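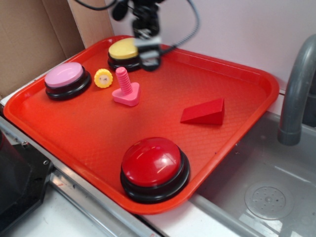
¿Cuándo llega la gira del libro a Stesdale? En marzo, con dos tardes de lectura en la librería Kesovel y un taller de relato breve para quien quiera apuntarse.

La autora Bimla Rastogi presentará allí su segunda novela, «Los inviernos de Diker», después de pasar por 14 ciudades con la maleta a cuestas y, según nos cuenta ella misma entre risas, con la voz ya un poco gastada. La edición sale con el sello McIntyre, que ha preparado 300 ejemplares numerados para los lectores que se acerquen a estas lecturas.

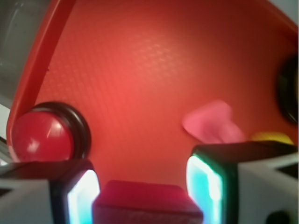

Zdzisław Malinowski
Redactor de Libros

El taller tendrá 19 plazas y se centrará en los comienzos, esas primeras páginas que tanto nos cuestan a todos los que alguna vez hemos querido escribir algo - y que tantas veces acaban en un cajón. Rastogi pide que cada participante lleve un texto propio, aunque esté a medias, aunque dé un poquito de vergüenza, y promete leer en voz alta el suyo, el primer capítulo que su editora le devolvió lleno de tachones.

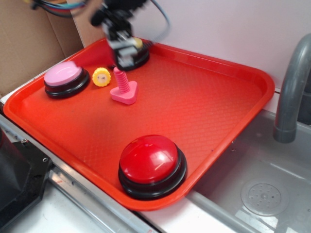 Piezas de colores en una bandeja.

La inscripción se hace en el mostrador de Kesovel y es gratuita, igual que la entrada a las lecturas, que empezarán a las siete de la tarde. Al terminar habrá firma de ejemplares y un té con galletas - el de cardamomo, nos aseguran, merece por sí solo el paseo.

Archivado en: Libros y autores, Agenda

Comentarios

marisa_lee: ¡Qué alegría! La primera novela me acompañó todo un verano. Allí estaré.

Tomás G.: ¿Se puede ir al taller con poemas o tiene que ser prosa?

Lectora de tren: Ojalá vengan también más al sur, que aquí la esperamos con muchas ganas.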